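Home | Courses | Handouts | Labs | Contact
Reading time: 5 min
Shares 18 | Comments 3

Clendale Technical Institute
Department of Applied Automation
Handout 6: Reviewing a Bench-Top Two-Arm Kit Before Purchase
Prepared by Ona Vaher
2024-04-15

1. Purpose of this handout

Students in the second-year course are required to write one product review during the term. The review must concern a kit or service that a small laboratory, school or packing firm could reasonably buy. This handout uses the Cordeiro two-arm bench kit as the worked case. The kit is sold by Drolorham, which also offers setup and a yearly service plan. Students may choose another product for their own review, but the order of sections given below should be kept.

2. What is being sold

A kit of this type is seldom one product. Drolorham's offer has three parts, and each should be judged separately.

The hardware package contains two arms with grippers, a shared mounting plate, the power supplies and the cables. The table and walls are priced as an option. A buyer who already has a rigid bench may decline them, although the mounting plate must then be fixed to something that does not flex.

The software package, named Cileck, handles arm control, recording and playback. The license covers one workstation. A second workstation requires a second license, and this is stated only on the last page of the quotation. Students should read quotations to the last page.

The service plan covers remote help during business hours, one calibration visit per year and replacement of gripper fingers. It does not cover cables. In our view this is the weakest part of the offer, as cables on moving arms are wear items and will need to be replaced during the life of the kit.

3. Figures to be recorded

The review must contain a short table of figures taken from the supplier's documents, with the page noted for each. For the Cordeiro kit these include:

Rated service interval: 3000 hours
Pages in the setup manual: 238
Parts on the spare parts list: 531
Warranty: 18 months from delivery

Do not convert or round these figures. If the supplier gives a figure in one document and a different figure in another, report both and ask the supplier in writing which is correct.

4. Conditions of the trial

A review based only on documents will receive no more than half marks. Each student is expected to watch at least one trial session and to take notes on the following points.

Reach. Both arms should be able to reach the middle of the table with room to turn the wrist. Note any area that only one arm can serve, and any area that neither can.

Interference. Two arms mounted on one plate share the same air. Record whether the operator has to park one arm in order to use the other, and how often.

Cable routing. Follow each cable from the gripper to the base. Look for tight bends near the shoulder and for places where a loop could catch on an object or on the opposite arm.

Access. Note whether a person can reach the boards and connectors at the base without moving the arms by hand. Power must be off before anyone does so.

Objects. Use ordinary goods as well as test blocks. Rigid blocks make nearly every gripper look capable - soft packaging and fruit give a fairer picture of what the buyer will meet.

5. Marking

The review is marked on accuracy of figures, quality of trial notes and soundness of the final recommendation. A recommendation against purchase is as acceptable as one in favor, provided the reasons can be traced to the notes. Opinions on styling or color should be left out. Submissions are limited to four pages including tables. Students who wish to review the July release of Cileck may do so, but they must say clearly which version was used in the trial.

6. Note on writing up object handling

Handling of soft packaging is the part of the review most often written poorly, and a sentence such as "the gripper dealt well with the bag" will not earn marks. State what the bag was made of, whether it stood open or had fallen flat, what was in it, and where each arm was placed at the moment described. An acceptable entry would record that the right gripper was directly above a translucent white plastic bag, fingers dipping toward the opening, with the bag standing upright near the center of the table and holding bananas and dark red grapes. The entry should then name the other items on the table that might affect the task, such as the round grey plate in front of the bag. Results belong in a separate line, and an attempt that was stopped by the operator is to be listed as stopped - it is neither a success nor a failure. 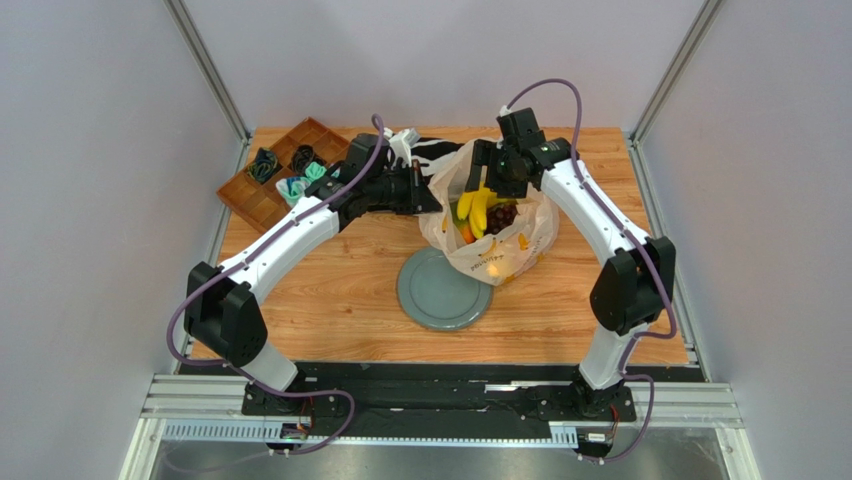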